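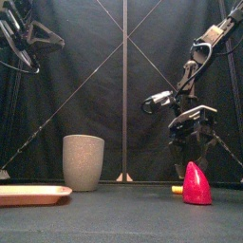
Written by the Plurkell manuals desk. Revised 22/06/2007.

Section 2: Filling and first start of the Dromgate garden water butt pump

Read this section before you connect anything. Most people read it afterwards, with wet socks.

1. Stand the butt on level ground. A full one holds 750 litres and will not be talked into moving later.
2. Push the Durkow filter on to the inlet until it clicks. If it doesn't click, turn it round.
3. Lower the pump in by its rope. The power lead is not a rope, whatever your neighbour does with his.
4. Fill until the water covers the pump.

CAUTION: Never run the pump dry. It will make a noise you'll remember, once.
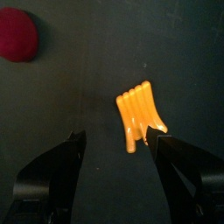 Dark surface with a red object and an orange-yellow one.

5. Fit the hose and tighten the collar by hand. Pliers crack it, and spare collars come only in the larger Esteban kit.
6. Switch on at the wall. Water should arrive within 21 seconds. If it hasn't, switch off, lift the pump, let the air out and go back to step 3.

NOTE: Rinse the filter every September, before the leaves come down. The filter is rated for 1000 litres between rinses in clean weather, a thing we have heard described.

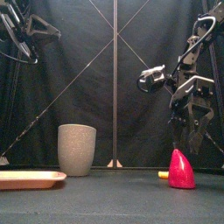
One owner wrote to tell us that step 6 never worked for her until she took the kink out of the hose, and could we please say so. Check the hose for kinks before step 6.

7. Put the lid on. Frogs will ignore this.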